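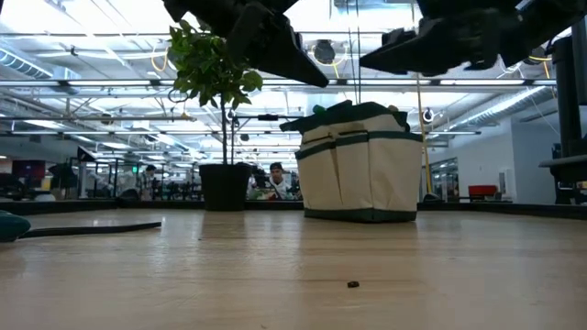

The Brandau surface oil was assessed over two winters on the reading-room tables at Stamow, where it replaced a solvent-based varnish. The supplier recommends 2 coats, applied with a lint-free cloth and left overnight between applications. On pale timber the finish keeps the streaks of the grain in view, though overhead fluorescent light still shows on it as a soft glare. Readers who work beneath ceiling lights may therefore prefer the matt version, sold under the name Nurkis.

Resistance to water and ink was good. Hot drinks left faint rings, which came out with a light rub and a further thin coat. The Afridi wax tested alongside it was easier to apply but wore through at the table edges before the end of the first winter.

The oil has a mild smell for a day or so, and windows should be kept open during that time. Lids must be closed firmly – a skin forms quickly on the oil once a tin has been opened.

**Recommended** for desks and meeting tables in regular use. Not recommended for kitchen worktops, for which Brandau supplies a separate product.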